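Gasine / README

Gasine: Wortliste zu Küche und Abwasch im gesprochenen Deutsch

Überblick
Gasine ist eine Sammlung von Bezeichnungen für Gegenstände und Tätigkeiten rund um Herd, Spüle und Vorratsschrank. Die Liste enthält 2.341 Belege zu 432 Stichwörtern. Erfasst ist jeweils die Form, wie sie genannt wurde, dazu die standardsprachliche Entsprechung und die Region. Die Datei ist für Lexikografie, Unterricht und kleinere Auswertungen gedacht.

Dateien
gasine_belege.csv: alle Belege, eine Zeile pro Nennung
gasine_stichwoerter.csv: Stichwörter mit kurzer Definition
regionen.txt: Schlüssel der Regionskürzel
AENDERUNGEN: Änderungen seit der ersten Fassung 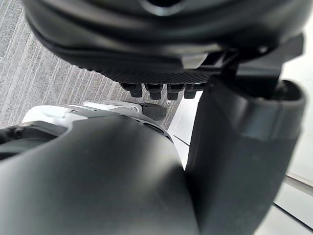

Hand in Schwarz, vier kurze Fingerkuppen nebeneinander

Felder in gasine_belege.csv
id: laufende Nummer, wird nach Löschungen nicht neu vergeben
form: Schreibung nach Gehör, ohne Lautschrift
stichwort: Verweis auf gasine_stichwoerter.csv
region: Kürzel, leer bei unklarer Herkunft
genus: m, f, n oder leer
notiz: Freitext, meist von Tülin Toprak

Trennzeichen ist das Semikolon, Kodierung UTF-8 ohne BOM. Anführungszeichen im Feld notiz sind verdoppelt. Wer mit einer Tabellenkalkulation arbeitet, sollte die Spalte id als Text einlesen.

Erhebung
Befragt wurden 173 Personen, überwiegend am Telefon. Die Fragen lauteten immer gleich: Wie heißt das bei Ihnen zu Hause, und wie haben es Ihre Eltern genannt? Die zweite Antwort steht als eigener Beleg in der Liste und trägt in notiz den Zusatz "Eltern". Gesprächsführung: Serpil Akgül und Krešimir Babić. Die Zuordnung zu den Stichwörtern hat Kadir Çetinkaya gemacht und im September noch einmal durchgesehen.
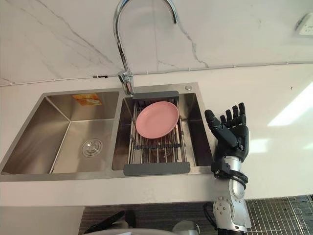 Lesezeit: 2 Min.

Abgrenzung bei den Stichwörtern
"Spüle", "Spülbecken" und "Ausguss" sind drei Stichwörter. Viele Befragte trennen sie nicht; dann steht der Beleg unter dem Wort, nach dem gefragt wurde. "Spülstein" und "Schüttstein" laufen unter "Ausguss". Das Sieb im Ablauf hat ein eigenes Stichwort, der Stöpsel ebenfalls.

Bekannte Lücken
Der Norden ist schwach vertreten. Für "Topflappen" fehlt das Genus in vielen Zeilen. Verkleinerungsformen sind uneinheitlich behandelt: in den älteren Belegen als eigene Form, später als Notiz. Eine Bereinigung ist für die nächste Fassung vorgesehen.

Namen, Telefonnummern und genaue Wohnorte der Befragten sind nicht enthalten.

Pflege und Korrekturen
Panagiotis Matić betreut die Liste. Korrekturen bitte mit id und Begründung einreichen, pro Beleg eine Meldung.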